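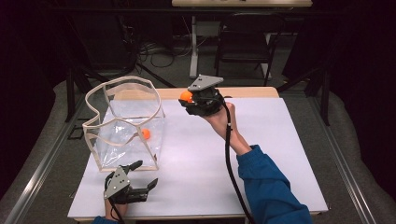 One orange ball in the clear container. 

I moved apartments in February and I have been thinking about storage ever since, in the way other people think about God.

The old place on Plemine Street had 11 cupboards. The new place has 5, and one of those is the boiler.

So I did what the magazines tell you. I bought clear containers. The theory is that if you can see your stuff, you will know what you have. I can now see that I have a lot of dead batteries.

Serpil Ertürk, my downstairs neighbor, has never labeled anything in her life. Ask her for a picture hook and she's back in 20 seconds. Ask me and I'll show you a very nice label that says HOOKS, on a box of birthday candles.

The storage store out in Gernton is the size of an airport. I went in for a shoe rack. There is a whole aisle of boxes made to hold other boxes. I stood in it for a while and felt understood.

They sell a thing there called the Eritz system. You can't buy an Eritz box. You buy a base, then a frame, then the box, then the lid, and the lid is always out of stock in your size. My total came to 112 dollars and I still had to put my socks somewhere.

I put my socks in the bag from the store. It's a good bag.

My mother kept everything in cookie tins. You opened one and got buttons, or stamps, or once in a great while a cookie. We grew up with very low expectations and excellent reflexes.

A few of you have asked about "one in, one out." I tried it. A new coat came in and I stood in the hall holding the old coat for most of an evening. We both live here now.

The other advice is to hold each object and ask when you last used it. The fondue set and I had this talk. I have never used it. But I've moved it four times, and at this point I think that counts as a relationship.

Took a load of stuff to the Derkach thrift store. Came home with a lamp.

It's a nice lamp. The shade leans a little, so from the couch it looks like it's listening to you. Serpil says I paid too much, and she's holding the very pliers I've been looking for since I moved in, which she found on top of my fridge.

I don't have a before and after for you. I have a before, and then I have November 2019, which looks like the before with a lamp in it.

Someone wants to know if the clear containers were at least worth it. For pasta, yes. For cables, no — you just get to watch them tangle.

Going back to Gernton tomorrow for the lid. They said on the phone they have one left and they can't hold it.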